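Category: Data cards > Household and workshop objects

Tralinel Small Parts – README

Tralinel Small Parts is a collection of 3544 still images of small plastic objects being handled against a plain white background. The objects are things you would find in a repair drawer or a kitchen cabinet: black plastic housings, lids, caps, clear containers, short lengths of wire. The images come with a parts list and a plain text note for each object.

Maintained by Feven Workneh. Last revised 29 November 2021.

What is in the folder

images/ holds the stills, sorted into one subfolder per object. Subfolder names match the first column of parts.csv.

notes/ holds one text file per object. Most are two or three lines. A few are longer, mainly for the housings, where the inside and the outside look like different things.

parts.csv lists all 50 objects with a short name, a group, a main color and a remark. The remark column is free text and is often blank.

CHANGES.txt is the list of corrections so far.

Object groups

Housings. Plastic shells, mostly black, some with wiring still attached. Leads were left on if they came that way. Screw bosses, notches and thick rims are named in the notes when they show clearly in at least one image. Where we could not tell what device a shell came from, the note says "unknown", and we would like to keep it that way until someone has a firm answer.

Clear containers. Transparent bodies with a rim, neck or lid in another color. These are the hardest objects in the set to outline. Against white, the wall of a container can drop out almost completely, and the dark rim is often the only edge you can trust.

Caps and lids. Screw caps, snap lids and a few that could be either. All are listed separately from their containers, even when they are a known match.

Loose pieces. Clips, spacers and cut wire. Up to 30 images each, fewer for the wire.

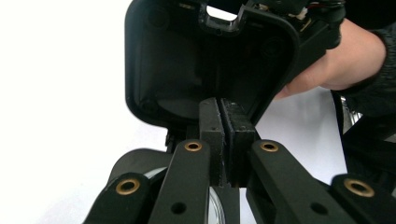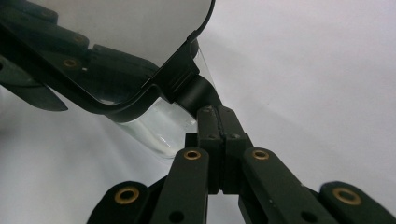

Naming

The short names were settled in August and have been stable apart from the two fixes noted in CHANGES.txt. "Shell" and "housing" were both used in early notes for the same kind of object. The list now says housing everywhere. "Neck" means the narrower cylindrical part of a container. "Rim" means the edge of any opening, on a container or on a housing. "Lip" is no longer used.

Colors are given as they look in the stills. Black covers everything from charcoal to fully dark, including pieces that take on a gray sheen under the light. We tried splitting black into matte and glossy and gave it up, as the same housing would get both labels depending on the angle.

Background and light

The white background has no pattern and no printed marks. Light is soft and fairly even, but shadows are present and have not been retouched. Gray shading near a corner is normal. Dust has not been cleaned out of the images either, and black plastic shows every speck of it.

Hands and sleeves are visible in part of the set. No faces appear. Images with fingers over an important feature were kept if the feature could be seen in another still of the same object.

Outlines

Hand-drawn outlines are available for 25 of the objects, in the outlines/ folder of the separate download. They follow the outer edge of the object only. Openings and notches are not cut out, so an open housing is outlined as a solid shape. For clear containers the outline was drawn through the places where the wall is hard to see, using neighboring stills as a guide. Treat those edges as a best estimate.

Known problems

- The remark column mixes American and British spelling in a few rows (gray, grey). Search for both.
- Two caps in the Covov subgroup are close to identical and may have been swapped in some images. The notes for both say so.
- Wire insulation colors are listed only when the wire is the object. Leads coming out of a housing are entered as "wires" with no color.
- Some containers are tilted in every still we have. There is no upright view to compare with.
- The loose pieces are all small and there is no scale bar. Dimensions were not measured.

Corrections

Send the object name, the file name and a sentence on what is wrong. A corrected note is welcome but you don't need to write one. Changes to outlines take longer than changes to text – they are redrawn from scratch and checked against the full subfolder.

Please do not rename subfolders in a shared copy. The notes are matched by name and the link breaks without any warning.

Related items

Ejigu Jar Lids – parts list and notes
Stevitz Workbench Objects – README
Covov Caps, first list (superseded)
Tralinel Small Parts – outlines download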